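Module 5: Timber as a surface material
Handout 2, figure and finish
Course leader: Margareta Husar

Plain-sawn boards are cut along tangents to the growth rings. The face shows long parallel lines towards the edges and ovals or wavy bands where the saw has passed through a ring at a shallow angle. Quarter-sawn boards show straighter, closer lines and move less in width as the air dries out in January.

Moisture movement is greatest along the rings, less across them and very small along the length. A wide top must be free to move on its frame. Slotted screw holes are the usual method; see the Manole notes, page 34.

Pale woods show little contrast between early and late growth. A matte finish keeps the figure readable under even light. Gloss brings up contrast but also shows scratches and sanding marks.

Grain on pale tabletops:
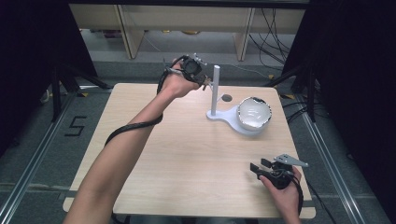
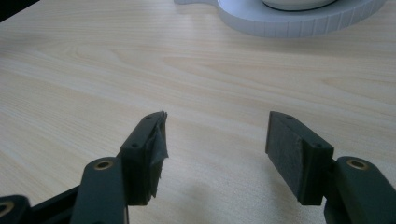 Sand with the grain. Cross-grain scratches may not show until the first coat is on. Wipe off the dust between coats and let each coat harden fully before the next.

Exercise: take an offcut from the rack, mark the ring direction on the end grain and sketch how the board would cup on drying. Hand sketches to Elikem Opoku in room 41.

Reading: Grecu, course reader, section 2.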